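Stuterum Shop Notes: Desk Tips From a Robot Arm Build

I'm building a small robot arm in the shared workshop at Stavthorpe, in the bay with the yellow wall, and the job I gave it sounds easy. Tidy a desk. Lift the plants so the top can be wiped, straighten the little boxes, put the pens back where they go. I've been at it since February and most of what I've learned is housekeeping — cables, dust, where to put your coffee — so I'm writing it up as tips, and you can use a good half of them even if you never own a motor.

Start with the parts drawer

My parts come from Hanrahan, the surplus place out past Gisudville, and they arrive in whatever bag was closest. Sort them the same evening! I tipped one order straight into a drawer, and it had 637 screws in it in three lengths that look exactly alike until you try to close up an elbow joint. Muffin tins are great for this. So are egg cartons, but don't move them once they're full.

Write the length on masking tape and stick it to the tin, not the lid. Lids wander.

Do the job by hand first

Before you write a line of code for any chore, do it yourself, slowly, a bunch of times, and pay attention to your fingers. I had drawn up a gripper with two flat pads because a pot is a round thing and two pads hold a round thing. Then I did some plant lifting with the marker bands on my wrists and noticed I hardly ever grab a pot from the sides when the leaves are thick. One hand goes low on the base and the other comes in underneath, palm up.

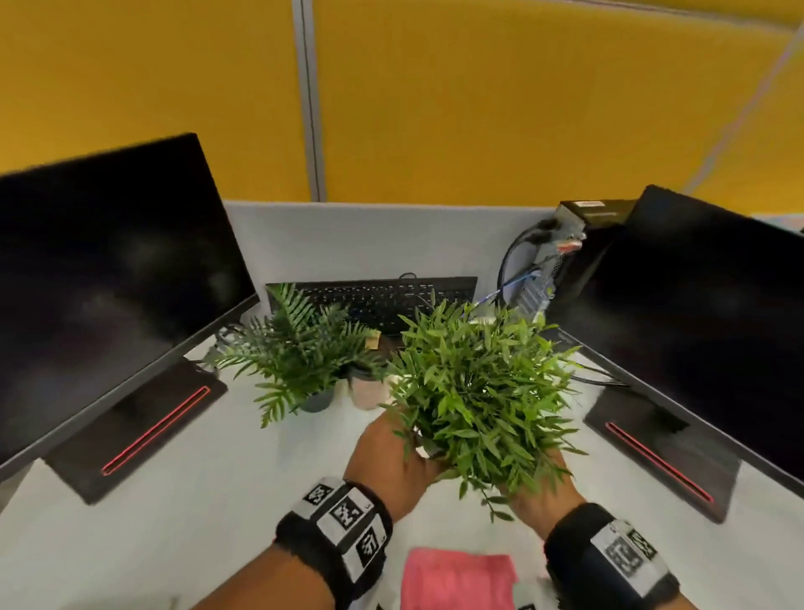

Can I practice with real plants?
You can, but I'd start with fakes. A plastic fern doesn't mind being dropped, and you won't be digging potting soil out of a gearbox at ten at night. Move up to a real one when the arm can set down a full mug without slopping it.

After that I scrapped the flat pads and made a shallow scoop with a thumb on top. It's ugly and I like it a lot.

Wrist bands and markers

If you use printed markers so the software can follow your hands, here's what I'd pass along:

Print them on matte paper. Glossy ones catch the overhead light and drop out just when you need them.

Keep them flat. A marker that bends around your wrist is a marker the computer can't read, so back each one with a bit of stiff plastic (the lid of a takeout tub cuts nicely with kitchen scissors).

Do the bands up over bare skin or a thin sleeve. Over a thick sweater they creep around toward the inside of your arm and you have to start the run again.

Keep a soft cloth at the front of the desk. Mine's a folded pink one, and it gets used for screens, markers, my glasses, everything.

Small boxes are harder than big ones

I figured plants would be the tough part, with all those leaves. Nope! Little cardboard boxes have given me far more grief. They slide, they stick to the one underneath, and if you squeeze too hard the ends cave in. Office clip boxes are a good size to practice on. Take one by its two ends, press lightly, and lift straight up before you go sideways. Put a second box under the first while you practice, and you'll find out fast whether you're dragging.

For the arm I glued strips of rubber shelf liner to the fingertips, the bumpy kind you buy on a roll. Wash it with dish soap every couple of weeks or it gets slick. I save every run by number and I'm up to 2346 now, and the liner went on somewhere past the halfway point. I should have done it on day one.

Pens I haven't solved. They roll. For now they stay on the desk where they are and the arm goes around them.
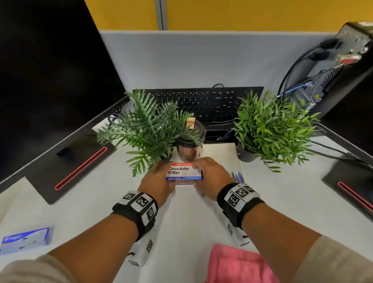

Cables, and then I'm going home

Run your network cable and your power along the back of the desk and tie them down before the arm ever moves. I say this as a person whose cables are still in a tangle in front of the keyboard. Hook-and-loop ties beat zip ties here, as you'll be undoing them every Tuesday when something needs swapping.

Leave about a hand's width of slack at each joint. Too little and the plug works itself loose, too much and the elbow catches it on the way back.

And put a lid on your coffee. The next page is going to be on motor brackets, once I've gotten the second one to stop squeaking.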